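Cuaderno del taller, noviembre, lunes por la tarde

Lista de actividades para el encuentro de Evatthorpe. Hoy he pasado todo a la hoja nueva, porque en la vieja ya no se entendía qué era nuevo y qué era corregido.

Estado: 14 actos confirmados, 4 en espera. Tivis mantiene el desayuno pero cambia la sala. Kingi pide que su cóctel no aparezca hasta que tengan el permiso del local – lo he dejado oculto, por favor no publicarlo. Bastano tiene aforo de 80 personas y quiere inscripción previa.

Problema con las horas: el formulario guarda la hora sin zona y dos actos salieron adelantados. Los corregí a mano. Hay que hacer una regla fija, yo propongo escribir siempre la hora local de Evatthorpe.

Marcas: uso «Nuevo» durante una semana y «Cambiado» hasta el día del acto. Las dos marcas juntas no, confunden al lector.

Utilizamos cookies para mejorar su experiencia. Aceptar | Configurar

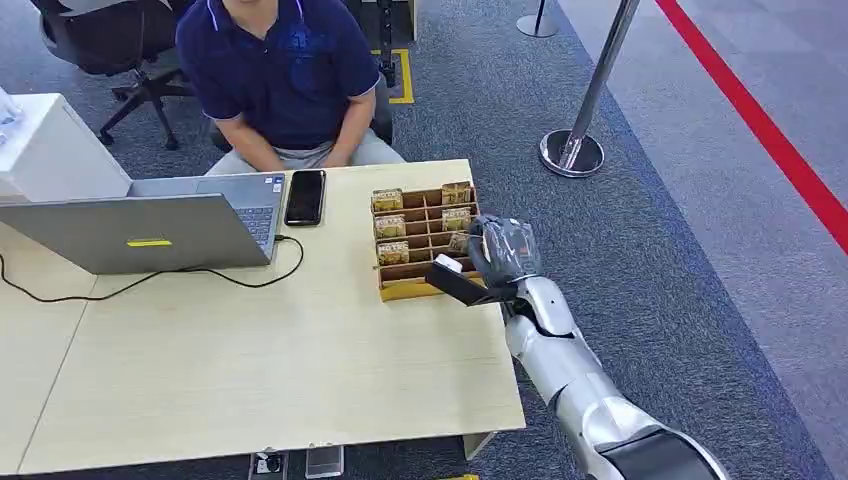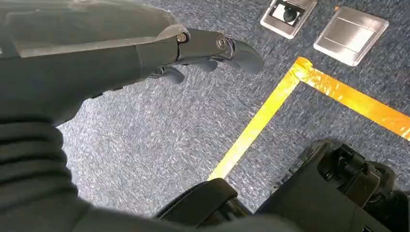 Queda pendiente el aviso por mensaje. La prueba de las 13 h llegó bien a los teléfonos, pero los acentos se perdieron y «cóctel» salió con un signo raro. Mañana pruebo otra codificación. También falta preguntar a Tivis si el desayuno es abierto o solamente para inscritos, en su correo dice las dos cosas.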